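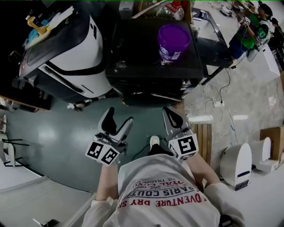

Pokora Round Bucket with Handle

From our Vermeulen household range

We've sold a lot of buckets over the years, and the Pokora is the one our customers come back for (often to buy a second, in a different color, so the floor bucket and the garden bucket never get mixed up). It's a plain, good-natured sort of thing, and we're very fond of it.

The body is molded in one piece, with a thick rolled rim that won't dig into your fingers when you tip it out over the sink. Inside the wall there are raised marks for every quart, handy if you're mixing floor cleaner or plant food and don't care to guess. The handle is steel with a fat plastic grip, and it stays upright when you let go, so you aren't fishing for it in soapy water!

Good for
Mopping, washing windows, rinsing muddy boots, carrying weeds to the compost, soaking a stained tablecloth overnight. One customer wrote to tell us hers has been holding clothespins since last September, and we see no harm in that.

Please don't use it for
Boiling water, paint thinner or hot ashes. Very hot tap water is fine.

Details
Capacity: 4 gallons
Handle: steel, plastic grip
Colors: purple, moss, sand, brick
Warranty: 2 years on body and handle
Item: Pokora 125

Care
Rinse it and turn it upside down to dry. If a ring builds up on the inside, a splash of white vinegar and an old dish brush will usually lift it. For anything more stubborn we like Sodix powder, made into a paste and left for a few minutes before you wipe it away.

Goes well with
Tutel string mop, Tutel wringer insert (fits this size only, so do check before ordering for the smaller Pokora), Sodix powder in the large tub.

Shipping
Buckets travel nested, so two cost the same to send as one. Orders placed before noon go out the same afternoon.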